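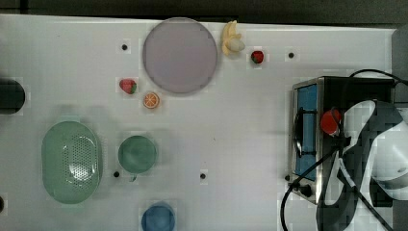 Do I need to know how to program to teach the arm a new task?
You don't need any programming. You either take hold of the arm and move it through the task, or drive it from the hand controller, and the software stores the movement as you go.

Skomero Teaching Kit

The kit adds hand guiding and remote control to an arm you already own. It is sold to labs and training workshops that want to record tasks such as picking up toy fruit, moving cups or working next to a small oven.

Hand guiding
Hold the grey button on the wrist ring and the joints go slack. Move the arm where you want it. Let go and it holds its position. Press again to carry on with the same recording.

Remote control
The Drirano controller follows your wrist, and the trigger opens and closes the gripper. Use the slow setting near appliances and trailing cables. Releasing the side grip stops the arm at once.

In the box
Wrist ring with button
Drirano hand controller and charging lead
Control box
Table clamp
Printed guide by Jade Turcotte

Details
Order code: 3038
Controller weight: 141 g
Longest single recording: 600 seconds
Recordings held in the control box: 84

When the control box is full, copy the recordings to a computer before you delete them. Recordings made with software from before August need converting first, and the converter is on the support page.

Sold and repaired by Plavov. Spare wrist rings can be ordered separately from Žukauskas.

Page updated November 15, 2019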